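**Mellham Library Newsletter, 16 Aug 2024**

## The local history room reopens

The local history room is open again after the floor repairs. The hours are the same as before, and the door is still the one past the large-print shelves. If you had a reader's ticket in the spring, it is still good.

Most of the collection is back in its old order. The exceptions are the parish maps, which have moved to the flat drawers under the window, and the Nic Aodha papers, which now have a cabinet to themselves. The key to that cabinet is held at the front desk. Please sign for it.

The Nic Aodha papers came to us as 36 boxes of letters, receipts, seed lists and household accounts. The family ran a mill and later a dry goods store, and they kept almost everything. The oldest item is a lease from 1706, written on both sides of one sheet. It has a tear along the fold and can be seen on request, but it can't be photocopied. A typed copy is in the blue binder on the reading table.

Fergal Gilmartin has finished the index for 31 of the boxes. The remaining ones are mostly receipts, and he expects to be done in November. The index is arranged by surname, then by street. Streets are listed under the name in use when the paper was written, so people looking for Station Road should also check Cooper's Lane. Married women appear under both names where we know them. Where we don't, a note in pencil on the index card would help us.

A few corrections to the spring list:

- Box 2 was listed as letters. It holds the mill wage books.
- The "Zitar" named in the shipping receipts was a boat, and it has been taken out of the surname index.
- The Skurkano photographs are on loan to us until the end of the year. Copies can't be ordered through the library, so please write to the owners. The desk has the address.

Orhun Özkan will give the first of the fall talks, on how to read old handwriting. He will use pages from the wage books and the store accounts. The hand in the wage books is small and slopes badly, but the same words come up every week, and after a page or two most people can follow it. Bring a magnifying glass if you own one. We have a few to lend. The talk is free and lasts an hour, with time after it for questions about your own family papers. Please don't bring anything that is too fragile to travel.

He has asked us to pass on some advice for anyone starting before then. Copy the letters exactly as they stand, including the spelling mistakes, and leave a gap for any word you can't make out. Go on to the end of the page before you come back to the gaps. Capital letters are the hardest part. Look for the same capital in a name you already know, such as a street or a month, and compare the shapes. An old S and an L can look very much alike, and so can I and J, which some writers didn't separate at all. 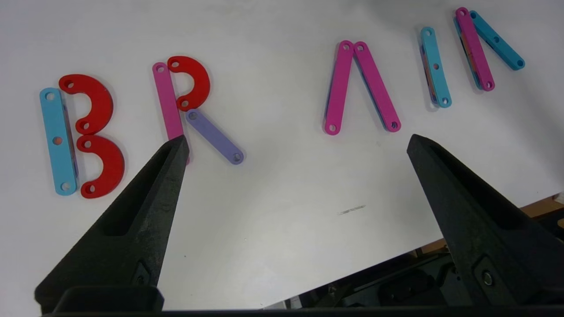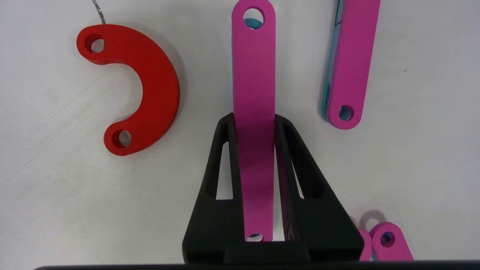
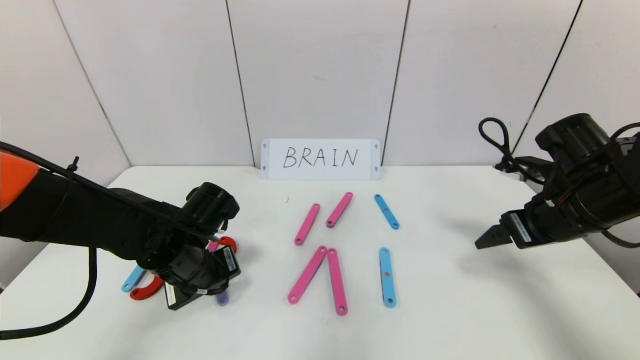
Numbers cause fewer problems, though sums of money can be confusing when the columns have no headings. There is a one-page guide to the old money and weights in the rack by the door. Take one home if you like. We can print more.

House rules in the room have not changed. Pencils only, bags in the lockers, and no food or drink other than water in a closed bottle, which should stay on the side table. Laptops and phones are fine with the sound off. You may take pictures of most items without a flash, except for the loan material.

The microfilm reader is working, but the printer attached to it is not. A part is on order. Until it arrives, you can save pages to a memory stick, and the front desk will print them at the usual price per sheet.

Several readers have asked about the missing volume of the burial register. It has not been lost. It is at the bindery and will be back on the shelf when the new spine is done. The film of that volume is in the second drawer, filed under the church name.

Donations of family papers are welcome, but please call before bringing them in. We can't take newspapers at present, as we have no dry space left for them.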